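**Progress report: bench sorting and packing trials, Covasano workroom**
Reporting period: October
Prepared by: Eirini Giannakopoulos
For: Tevance small grants office

## 1. Scope

This report covers the second stage of the small-item sorting work. The first stage dealt with the purchase of furniture and containers and was closed in the last report. Stage two asks whether loose household items can be cleared from a tabletop into open baskets, by color, to a fixed written procedure.

## 2. Work completed

The procedure was revised once during the period. Version 3 drops the separate step for turning baskets to face the front edge. It made no difference to the results and added time to each run.

A total of 80 runs were logged under version 3. Of these, 69 ended with every item in the correct basket. The remaining runs are broken down as follows:

- item left on the table at the end of the run: most cases
- item placed in the wrong basket: a small number
- basket moved far enough that the run was stopped: a small number

Rubber bands account for the larger part of the first group. They lie flat, they catch on other things, and they are easily carried along with the item next to them. Stiff items gave little trouble once the start layout was fixed.

## 3. Item set

The item set now stands at 22 pieces. Two sizes of rubber band were merged into one entry because the log sheets did not tell them apart. Soft items from the Lavoie order have been held back until the rubber band results improve. The full list is kept with the log sheets and can be sent on request.

## 4. Baskets and table layout

Solid-walled bins were tested at the start of the period and withdrawn. Their contents could not be checked from the side, and the person keeping the log had to lean over the table at the end of each run. Open mesh baskets from Honell replaced them. Blue and yellow were kept for the first sorting rule; other colors will be added only if the rule is extended.

Baskets are placed toward the left of the table, leaving the middle clear for items. The lamp stays at the back-right corner. Moving it changed the shadows inside the baskets and made the earlier runs hard to compare, so its position is now written into the procedure.

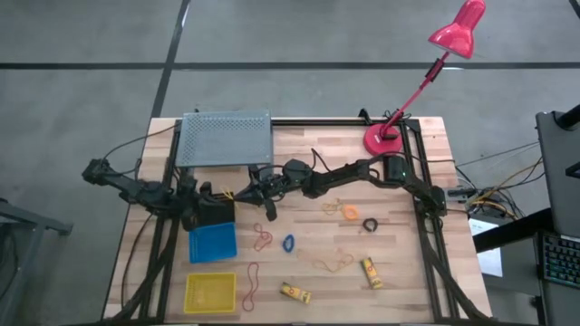 *Figure 1. Sorting table with blue and yellow mesh baskets and desk lamp.*

## 5. Issues

The baskets are light and slide on the wood. A thin non-slip mat has been ordered. If it arrives after the next block of runs has started, that block will be finished without it so that the results stay consistent.

Log sheets were filled in by hand and typed up on Thursday of each week. Several entries had no end time and were left out of the timing figures, though they remain in the totals above.

## 6. Next period

- Repeat the full set of runs with the mat in place.
- Test a shallow tray for rubber bands only.
- Bring in the first soft items.

No change to the budget is requested. The cost of the mat will be met from the consumables line.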